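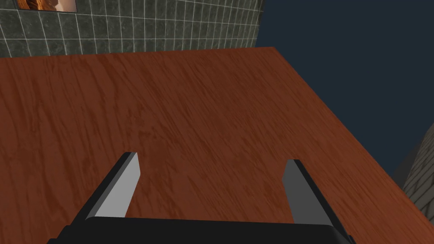

Reddish-brown wood-grain tabletop, grain running on the diagonal

Sticky patches on varnished table, will not cure

skistix
Posted Thursday

I refinished a dining table in September. Stripped it to bare wood, sanded to 150, applied a reddish-brown oil stain, then two coats of oil-based satin varnish. Most of the top is hard. Two patches near one end still grab a sheet of paper if I leave it overnight. The second coat went on 19 days ago. The room is unheated and drops to 50 F at night. Do I wait, add heat, or strip it again?

3 replies

nazarenko
Accepted

Sounds like stain that had not dried when the varnish went over it. Oil stain cures by taking up oxygen, and a coat of varnish on top slows that a great deal. It shows up in patches where the excess was not wiped off.

Bring the room to 70 F, keep air moving across the top, and give it a week. Then press a thumbnail into a patch. If it leaves a dent, the film is soft all the way down and more varnish will not fix it. Scrape those areas with a card scraper, wipe with mineral spirits, let them dry, and restain lightly. Wipe off all excess after 10 minutes.

If there is no dent, scuff the whole top with 300 grit and apply one thin coat.

Lay oily rags out flat outdoors to dry. Do not ball them up.

lotport_137

just put shellac on it, sticks to anything. did mine that way and its fine

gullonard

Shellac will seal the tack but it does not harden what is under it, and it marks from hot dishes and alcohol. I would not leave it as the top layer on a dining table.

Check the age of the varnish too. Driers lose strength in an old can that has been opened many times. Brush some on a piece of glass in a warm room. If it is still tacky after 3 days, discard the can.

skistix

Thumbnail leaves a dent in both patches. Scraping this weekend. The test on glass dried hard overnight, so the can is OK.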